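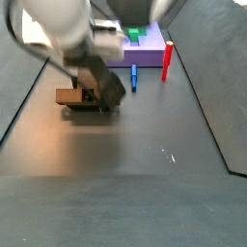 Baltazar Alvarado asks if the compost starter can go into the bin straight from the bag. It can not – the microbes must be woken up first.

4. Waking the starter
4.1 Pour 2,000 ml of rain water in a clean bucket.
4.2 Add 18 g of Clusora powder and stir slowly.
4.3 Let it stand until Monday if you mixed it on Sunday evening.

Caution: Do not use chlorinated water.

Note: One bucket is enough for a Grondia bin of 200 liters.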